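Teaching by Hand: A Conversation on the Flilness Study
2018-10-18

The research group at Oruvell has released the first results of Flilness, a study of how robots may learn household tasks from people who carry the robot's gripper in their own hands. Zulmira Garcia, who directs the work, met with the institute's newsletter to discuss the method and its limits.

The study rests on 2718 demonstrations recorded by 32 participants. Each participant performed short tasks with a gripper in either hand, and the recordings were then used to train a control program for a two-armed robot. "We wanted the person to feel the same limits the robot will feel," Garcia said. "If you have only two fingers on each side, you plan your work differently."

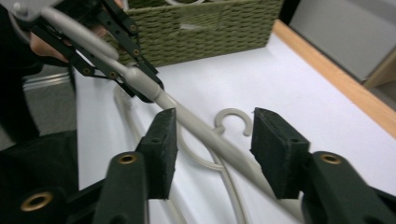
Contact surfaces received a good deal of attention in the first months. Early trials with bare fingers produced many recordings in which a part slid during the lift, and the program learned the slip along with the task. The group compared several coverings before settling on the present set of tools, which still differ from one another. A gripper with thick, dark green padded fingers, opened wide around a slender gray part, gives the operator a broad area of contact, while the linked black type is narrower and reaches into tighter places. Garcia said that the two kinds of data were kept separate until September, when a joint training run showed that they could be combined with little loss.

Asked why the group had chosen such ordinary items, she pointed to the clothes hanger. It is light, it has few flat surfaces, and its hook catches on whatever lies next to it. "A box forgives you," she said. "A hanger has a hook and a long bar, and if you pick it up at one end the other end goes where it likes." Two hands must therefore agree on timing, and the timing proved to be the hardest thing for the program to learn.

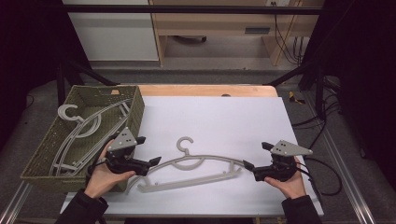 Arnaldo Quintela takes a more cautious view, and said that a result obtained at one table should be tested at many before it is called general. He would also like to see the failed demonstrations published with the successful ones.

Garcia does not dispute the point. The main comparison in the report was made with 2000 demonstrations, and a second with the full set. The larger set improved two-handed tasks clearly and one-handed tasks hardly at all. In her reading, further gains will come from variety in rooms, lighting and objects. The next round of collection will be shared with Marchetti and is planned to bring the total to over 3000. Failed attempts will be included and marked as such.

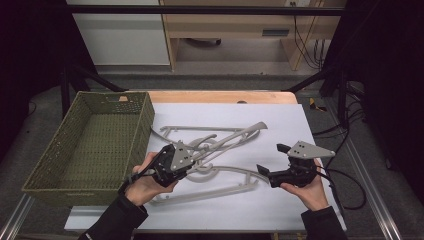 Two-handed work with the black grippers at the Oruvell laboratory.

The report also records how long participants needed to become comfortable with the tools. Most reached a steady pace within the first session, although several asked for lighter cables. "That request is fair, and we are working on it," Garcia said. A revised handle is being prepared with Anix, and the recording instructions will be released with the next set of data.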